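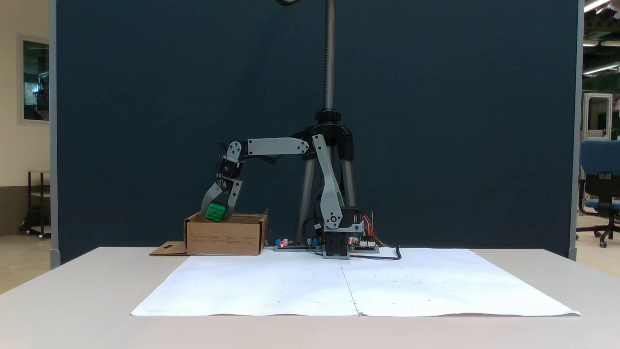
Every few months somebody asks me when they can stop picking toys up off the floor and let a machine do it. My answer has been the same since June: not this year, and probably not next. Putting things in boxes is the chore people name first because it sounds like the easiest one. A small arm on a table can hold a green cube in two fingers just over the rim of an open carton, and that is a fair picture of where the work stands. The cube has square sides. The carton is shallow and the table is clear enough to reach across. My living room offers none of that.

Home | Opinion | Shop Floor | Archive | Contact

Aug 4, 2022

I spent 21 years packing orders, the last of them at Holent, where we shipped garden fittings. A new hire could learn my bench in a morning. What took longer was the odd stuff: a bag that had split, a part with oil on it, a carton that would not stay square. Holent tried a packing machine from Drudilis while I was there. It did well with one size of part and needed a person beside it for everything else. The person was usually me.

I don't think that makes the machine a failure. It saved my wrists on the dull runs, and I would take it back tomorrow for those. But a house has no dull runs. Socks, a wet towel, half a sandwich and a puzzle piece all turn up in the same corner, and each one has to go somewhere different.

So I would spend the money on shops first. Give the arms one part and one box, and pay the people next to them properly for handling the rest. The toys can wait. I can still bend down.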